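ok thread time. Had the Tetis sorting kit on trial for 8 weeks now and people keep asking so here goes, long one sorry

1/ What it is: gripper, controller, software licence, a box of spare finger pads and a phone number that someone picks up. You supply the arm. That last bit is in small type on the quote so read the quote

2/ We're sorting mixed small stuff. Drink bottles, packaged toothbrushes, anything in clear wrap. Basically the stuff our old suction setup hated. Clear plastic on a pale table under fluoro tubes is a rotten job for any vision system and I picked it on purpose

3/ Setup. Brochure says an afternoon. Took us 2 days, most of the first one lost to a cable that was the wrong gender at one end. Dallel (the reseller) couriered a new one overnight, no charge, no argument. Credit where due

4/ Teaching it a new item is the good part. You show it the thing a few times from different angles, name it, done. My colleague who hates all software had it doing toothbrush packs before lunch

5/ Bottles. Full round ones, standing or lying, basically never drops them. Crushed ones are a different story. It goes for where the middle of the bottle ought to be and on a squashed one theres nothing there to hold

6/ Ran a proper batch in March to put a number on it. Crushed bottles only, 84 per cent picked first go. Second attempt gets most of the rest. Fine for us, might not be for you, depends what a miss costs

7/ Flat packs in clear wrap are the weak spot. Overlap two of them and it reads one long item and grabs the join. Tetis say a fix is coming. They said that when we signed too

8/ Grip force. Default is way too strong for thin bottles, turn it down before you do anything else. The setting is buried under Maintenance for some reason, not under Grip. Took me an embarassing amount of time to find

9/ Noise - hardly any. You can sit at a desk in the same room and take a call. The Graver unit we trialled last year sounded like a dishwasher full of spoons

10/ Since everyone will ask, vs Graver: Graver is quicker per pick and the arm mount is nicer. Tetis is miles better on odd shapes and you dont need their engineer on site every time you add an item. Graver's support contract was also a shocker

11/ Money. Won't post our price, it was negotiated, but get them to itemise the software. It renews yearly and the first quote I got had it lumped in with the hardware like a one off. Vasylenko does an independent install if you don't want to go through the reseller, haven't used them myself

12/ Pads wear. We're changing them around every 7 days at our volume, which is heavy. Ten minute job, one hex key. Buy the big pack, the small pack is a rip off

13/ Oh and the status light. Manual has two different tables for what the colours mean and they don't agree. Go with the one at the back

14/ Would I buy it? Yeah, leaning yes. Trial's up soon and I've asked for another month to test the overlap fix if it ever turns up. If you do nothing but flat film packs, wait. If it's bottles and bits and bobs like ours, get a demo and bring your own rubbish to it, don't let them use their nice samples

15/ Bottle pick, toothbrush packs still to go. Questions below, will get to them after smoko 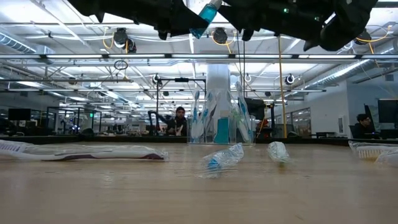

Maksym Levchenko: Does the lower grip force stick after a power cycle? Ours went back to default every time we restarted the controller, and Dallel told us to save it in the item profile instead of the global settings. Worth checking before you run another batch.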